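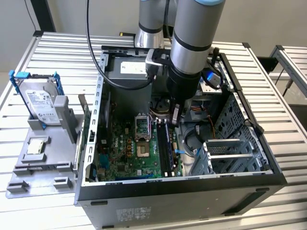
Mpho Radebe wrote to us in June that a seller who calls a desktop "refurbished" should be made to say whether the side panel ever came off. We agree, and the rest of this release is about what happens when it does.

FOR IMMEDIATE RELEASE

Nillance drops the word "refurbished" from its used desktops and will print what was checked

SKIKEDCOMBE – Nillance, the used computer workshop on Mujić Street, will stop selling desktop towers as "refurbished" at the end of June. Each machine will instead carry a plain sheet, called the Valer sheet, saying which parts were removed, which were put back, which were swapped, and which were left alone. The sheet goes inside the case and a copy goes to the buyer.

The workshop makes no claim that the sheet will make old computers better. An old office tower is an old office tower. Its fan has been turning for years, its drive has been written to by strangers, and the gray dust on the rear vents has been through an office carpet first. What the sheet does is tell a buyer how far inside someone went before putting a price on it.

"I have seen the word used for a machine that was wiped with a damp cloth," said Wojciech Wieczorek, workshop manager at Nillance. "I have also seen it used for one that had everything out down to the processor. They were priced the same. I don't know what a customer is supposed to do with a word like that."

The decision follows an intake check of 116 desktop towers that reached the shop this spring, all of them already described as refurbished by whoever had them before. They came from office clearances, two resellers and one school. The workshop opened every one. In 13 of them the hard drive still held files from a previous user, including payroll folders. Nillance erased those drives and has written to the suppliers. One has replied.

The workshop wants to be careful about what those numbers mean. The towers came from a handful of sources, in one town, over one spring. They say something about those sources. They do not say how the whole trade behaves, and anyone quoting them that way has gone further than we would.

What gets opened, and what stays shut

A tower at Nillance is laid on its side on the bench with the panel off and the interior facing up. The hard drive comes out in its caddy and is checked on its own. Where the processor is to be inspected, the retention frame over the socket is opened and the chip is lifted out and set down in a recess where it can't roll or slide. The bare socket is then looked at under a light for bent contacts.

Memory is tested one stick at a time, then together. Plenty of sellers run the quick test that finishes during a cup of coffee and call it a day. We did that too until last winter, and it missed things. The longer test runs overnight and is started at 6 p.m.

The power supply is tested under load and is never opened. It is a sealed part, it can hold a charge after the plug is out, and a workshop that says it "restores" power supplies for a budget desktop should be asked some hard questions. If the load test looks poor, the unit is replaced and the sheet says so. If it looks fine, the sheet says "tested, not opened." Some customers have told us that sounds bad. It is what was done.

Fans are brushed out and listened to. There is no clever method for this. Teresa Adamczyk, senior technician, keeps a note of the ones that rattle on a cold start and stop after a minute, and those are swapped as well, though the argument about whether that is wasteful has been running on the bench for a year and hasn't been settled.

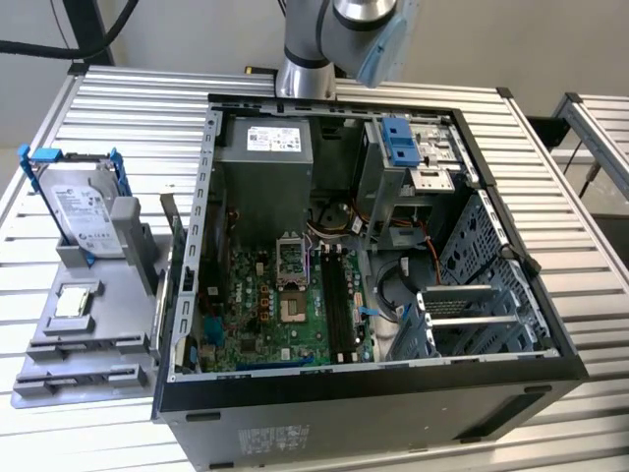
Does taking the processor out make a used computer safer to buy?

Only a little, and it carries a risk of its own. Socket contacts are fine and easily bent, and a machine that ran well for years can be ruined by someone inspecting it. Nillance now removes the processor only when there is a reason: a board that restarts by itself, a temperature that climbs too fast, memory that shows up in one slot and is missing in the other. On a tower with none of those signs, the chip stays put and the sheet records "processor not removed." Buyers who want it done anyway can ask. We will try to talk them out of it.

The trouble with grades

The trade mostly runs on letters. Grade A is supposed to mean clean, grade B scuffed, grade C cracked or missing something. Nearly all of it describes the outside of the case. A tower with a bright lid and a tired drive gets an A. A tower with a scratched lid, fresh thermal paste and a new fan gets a B and sells for less.

Nillance used letters too and did well out of them. They will be gone from the shelves by the time the Valer sheet starts. In their place each sheet has four sections: storage, memory, power, and cooling. Under each is a line for what was done and a line for what was found. There is no overall score. Several people asked for one, including two of our own staff, and it was turned down. A score would have been a letter grade again with extra steps.

"People like a number out of ten," Adamczyk said. "I'd like one myself when I buy a car. Then I think about who is giving it out and what they are selling."

She was also against putting hours of use on the front of the sheet. Drives keep a record of how long they have been powered, and that figure will be printed, but in the storage section with the other drive readings. A high number alone doesn't mean a drive is about to fail. A low number has never stopped one from failing either. The shop has a box of low-hour drives under the counter to prove it.

Storage gets the strictest rule. Every drive that comes in is erased, whatever the supplier says was done to it. Paper certificates from suppliers will be kept on file and otherwise ignored. If a drive can't be erased and read back, it is destroyed and the tower is sold without one or with a replacement, listed by type and size.

Price, and what the shop won't promise

No tower sold with a Valer sheet will cost more than $200. The limit is there for a blunt reason. Past that price, in our view, a buyer is better off looking at something newer, and a shop that pretends otherwise is clearing stock. The limit may well have to move one day. If it does, we will say so in advance and expect complaints.

The sheet is not a warranty. Nillance's existing return terms stay as they are and are printed on the back. A part marked "tested" passed on the day it was tested. Old computers fail, sometimes the week after a clean test, and the workshop would rather print that in ordinary type than have it found in the small print later.

Nor will the shop be making claims about how much waste the scheme saves. We were sent several calculators for this purpose by people who meant well. Each gave a different answer for the same tower, and one of them credited us with saving more metal than the thing weighs. Keeping a working desktop on a desk for a few more years seems to us a sensible idea. We don't have a figure for it that we would put our name to.

A doubter on the staff

Not everyone at Nillance thinks the sheet will work. Joris Dewulf, in charge of sales, expects most buyers to leave it folded in the case.

"They'll ask me if it's a good one, same as they do now," Dewulf said. "I'll hand them the sheet and they'll ask me again. Maybe one in a while will read it and catch us out on something. I suppose that's worth the printing."

Wieczorek accepts that. He has asked for the sheets to be signed by the technician in full, with no initials, so that a customer with a complaint can ask for the right person at the counter. The technicians were less keen on that part. It is going ahead.

Zofia Czerwiński, in charge of intake, will also keep a list of suppliers whose towers arrive with files still on the drives. The list will not be published for now. One mistake may be a mistake, and the workshop would like to see a second delivery from each before saying more. Suppliers with a repeat will be dropped.

Looking at the bench

Customers can see a tower opened before they buy. It has to be requested at the counter by noon and is done in the afternoon, with the panel off and the sheet alongside. Only the side panel and the drive are included in this. Questions are welcome. Reaching in is not.

Blank copies of the Valer sheet are free to any other shop that wants them, with or without our name at the top. We ask only that a line be left empty when the work on it wasn't done.

About Nillance

Nillance buys, checks and sells used desktop computers in Skikedcombe and takes in unwanted ones at the side door during opening hours. Keyboards and printers are not accepted.

Press contact: Zofia Czerwiński, Nillance, Mujić Street, Skikedcombe. Calls are answered after 10 a.m.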